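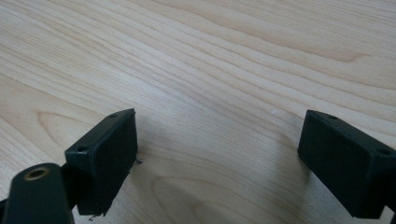 Papers > Home and Material Studies > Section 4

4. What people noticed about their tables

We had expected our households to talk mostly about scratches and rings, and in the first weeks of March they did. What came through more slowly, as the diaries filled up, was how fond people were of the grain itself. Of the 199 tables in the study, 70 had a pale wooden top, and it was the owners of these who wrote at greatest length, sometimes over several pages, about the lines they looked at every morning over breakfast.

Figure 3. Grain on a pale blond veneer top, with long wavy lines and a broad oval loop of the cathedral kind.

The loops were what they wrote about most. A veneer like the one in Figure 3 has lines that wander along quite peacefully, bunch together in places and then open out into a wide rounded shape, and our diarists had all sorts of names for these: the pond, the hill, the onion, and (our favourite) the slow egg. One household always laid the bread board over the same loop and felt a little put out when a guest moved it. Another had chosen its seats by the pattern, with the youngest child given the end where the lines curved the most.

We asked everybody to compare two sample boards, which we called Fimell and Fluda after the labels on their boxes. Fimell had straight, even lines and Fluda had loops. We had guessed that the plainer board would be thought easier to live with, and it was certainly described as tidy, but the diarists went back to Fluda again and again, and wrote that crumbs and small marks troubled them less on it. We would not want to make too much of this. Only 8 households kept both boards for the full period, and the light in their kitchens varied a good deal.

Colour was a harder matter. The same top might be called cream, tan or faintly pink by three members of one family, and we have left their words as they stood. The wording scale from the earlier Yordanov survey, which runs from 0 to 100, did not cope well with such answers, and we return to it in Section 5.

Filed under: Wood & Surfaces, Everyday Home

Comments (3)

oakandash: Lovely section. Ours has two loops side by side and we call them the spectacles!

marrow_bed: Did you ask if the tops were oiled or lacquered? I'd have thought it changes how the colour reads.

Zurico reader: Will the diaries be put online at some point?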